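Foro Lozano > Robots de servicio > Normas y buenas prácticas

Tema: Regla de la puerta, ¿se aplica en simulación o no?

tuerca_suelta
24 de junio de 2026

Buenas. Voy rápido que entro a reunión.

Estoy cerrando la hoja de buenas prácticas para tareas en baño (abrir puerta, entrar, coger algo, salir). Base: la guía Kunum, más lo que añadió Bavus en mayo. El punto que me trae loca es el de la puerta. Dice: "con la vista principal obstruida por una hoja o panel, el brazo no avanza hasta recuperar visión del interior". Vale. ¿Y cuánto es recuperar? ¿Una rendija cuenta?

Segunda duda: si la regla es para el robot físico, ¿la exigimos tmb en simulación? Tengo 1.102 episodios grabados y si digo que sí, a revisar todos.

margen_cero

Sí a lo segundo. Si en sim dejas pasar el avance a ciegas, la política lo aprende y luego en el piso de verdad te da con la puerta en alguien. Para mí no hay debate.

Lo de la rendija ni idea, en la guía no viene. Miré.

pelusa77

Pues yo sí veo debate. En sim no hay nadie detrás de la puerta. Tirar episodios buenos por una norma pensada para personas es tirar dinero. Filtra los que chocan y ya.

margen_cero

"los que chocan" es el resultado, la norma va del procedimiento. Un avance a ciegas que sale bien sigue siendo un avance a ciegas.

tuerca_suelta

Ya salí. Sigo con lo de la rendija
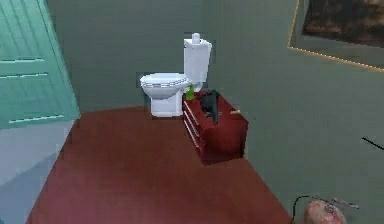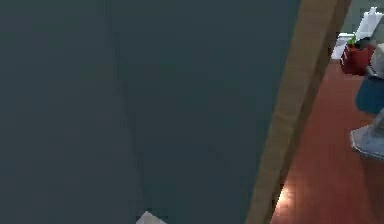
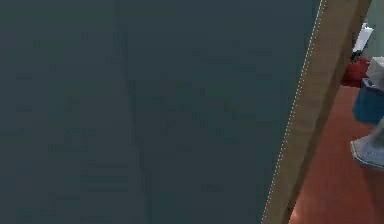
Mi propuesta de redacción: la vista se considera recuperada cuando el robot ve el suelo delante de la base Y el objeto de destino, las dos cosas, no una. Con "se ve algo del interior" no me vale. En la segunda por la derecha asoma el inodoro y un trozo de suelo rojizo, y aun así el panel gris se come casi todo lo demás; con la redacción actual alguien te diría que eso ya es visión del interior. Y en la tercera todavía menos, una cuña estrecha. Para mí las dos son parada. La primera sí pasaría el filtro, suponiendo que el destino sea la botella verde del mueble: se ve entera la botella y hay suelo de sobra.

Lo de delante de la base hay que definirlo mejor, ya lo se.

pelusa77

Con ese criterio no abres una puerta en tu vida. Mientras empujas SIEMPRE tienes la hoja en las narices. Lo que hay que limitar es la velocidad, no prohibir moverse.

Nosotros en Rirkov lo tenemos así:
- hoja delante: velocidad mínima, solo se permite el movimiento de la propia puerta
- nada de adelantar la base
- si pasan 5 segundos sin mejora de vista, atrás y se reintenta
- 2 reintentos y se pide ayuda

margen_cero

Eso me gusta más que lo de Kunum, la verdad. Separar mover la puerta de cruzar la puerta. Lo de los reintentos lo metería en otra sección porque mezcla seguridad con rendimiento.

quinta_marcha

Hola, leo siempre y no escribo nunca. Una cosa que no sale: los baños. La guía Kunum pide llamada sonora antes de abrir y espera, con puerta cerrada. Si entrenáis en sim sin ese paso el robot aprende a entrar sin avisar. Para mí es más grave que lo de la vista.

Y otra, la línea blanca de puntos de la tercera, la que baja pegada al canto de madera. Si es una marca superpuesta, ¿la ve también la política o solo la persona que revisa? Bavus pide que las ayudas visuales se declaren en la ficha del conjunto.

tuerca_suelta

Buenísimo lo del aviso, no lo tenía. Lo apunto como punto aparte.

Lo de la línea te lo miro, no quiero decirte una cosa por otra. Si entra en la observación habrá que declararlo, en eso de acuerdo.

pelusa77

Lo del aviso en sim... ¿cómo lo pones? ¿Un sonido que no oye nadie?

quinta_marcha

Como acción discreta. Evento "aviso" en el registro, espera, y solo después se desbloquea la manilla. El sonido da igual, lo que cuenta es que el orden esté en los datos.

pelusa77

Ok eso sí lo compro. Lo otro sigo sin comprarlo, que conste. Marcar episodios como no conformes, bien. Borrarlos, no.

margen_cero

Yo los sacaría del entrenamiento pero los guardaría. Los malos sirven para probar el detector de obstrucción.

tuerca_suelta

Vale, borrador v2, decidme si me he dejdo algo:

1. Aviso y espera antes de tocar la puerta. También en simulación, como evento registrado.
2. Con hoja o panel tapando la vista: se mueve la puerta, no la base. Velocidad mínima.
3. Para cruzar: suelo delante de la base y objeto de destino visibles.
4. Episodio que incumpla 1, 2 o 3: etiqueta "no conforme", fuera del entrenamiento, no se borra.
5. Marcas superpuestas en la imagen: se declaran en la ficha.

Reintentos a la sección de rendimiento. Dejo 72 horas para comentarios y lo subo.

pelusa77

En el 3 quita "objeto de destino". Si el destino está dentro de un cajón no lo vas a ver desde la puerta ni queriendo.

tuerca_suelta

Cierto. "Objeto de destino o el mueble que lo contiene". ¿Así?

pelusa77

Así mejor. Voto en contra del 4 igualmente, pero ponlo.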